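# Who Votes When There Are No Yard Signs?

*Project report, Local Government and Data, spring term*
*Team: Meifang Shao, Barrett Kasprzak, Priya Oyelaran*

We picked the Drerville library board runoff because it looked like the dullest race on the county's list, and we ended up arguing about it over lunch for weeks! The two candidates finished 140 votes apart out of 3961 ballots counted. That is close enough that one busy precinct could have changed who runs the library.

## What we wanted to find out

Our main question was simple: did the precincts that voted most heavily in the first round also show up for the runoff? Barrett guessed yes. Meifang guessed that people whose candidate had been knocked out would mostly stay home. Priya wanted to know whether moving the polling place in the Pirihi neighborhood made any difference.

## How we did it

The county clerk's office posts precinct totals as scanned PDFs, so we typed all 16 precincts into a spreadsheet by hand and then traded files to check each other's typing. (We found three mistakes, two of them Barrett's, and he would like it noted that the third was not.) We drew our maps in Itia, the free mapping tool from class. It was slow at first, but seeing the precincts fill in with color was the best afternoon of the project.

We also talked with 12 voters outside the Rurska Street grocery store in March. It's a small group and we don't treat it as a survey — we used it to get ideas about what to look for in the numbers.

## What we found

Turnout fell in every precinct between the two rounds, but the drop was very uneven. Precincts on the north side, where both finalists live, barely moved. Precincts that had backed the third-place candidate fell the most, so Meifang's guess holds up pretty well. Pirihi dropped too, though no more than its neighbors, and we can't say the new polling place kept anyone away.

The part that excited us most was the mail ballots. The winner trailed among people who voted in person and made it all up by mail, and we hadn't seen that mentioned in any of the local coverage. 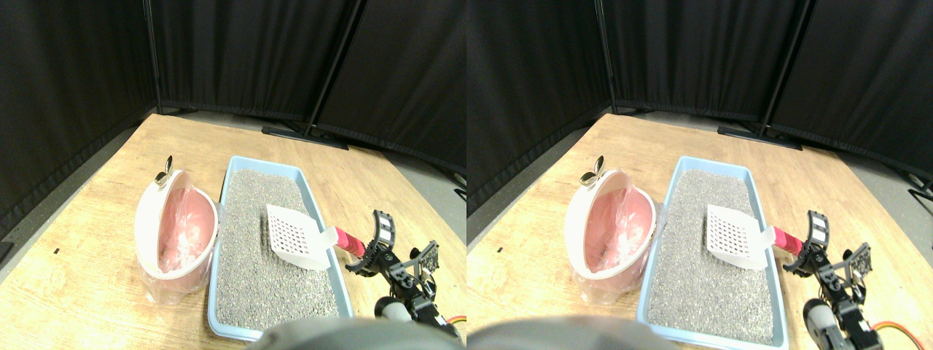
Juniper Bellamy read our draft and thought we were too quick with the mail ballots: older voters in Drerville mail theirs in every time, so we may be looking at age and calling it a campaign effect. We think that's a fair point. The precinct files don't list age, so we changed the wording in our findings and moved the question to the list below.

## What we'd do next

- Ask the clerk for mail ballot totals by the date received
- Compare this runoff with the last school board runoff
- Interview people who skipped the second round, if we can find them
- Redo the Pirihi map with walking distances

Thanks to Arlo Oyelaran for driving us to the clerk's office twice — the first time it had already closed at 4 p.m.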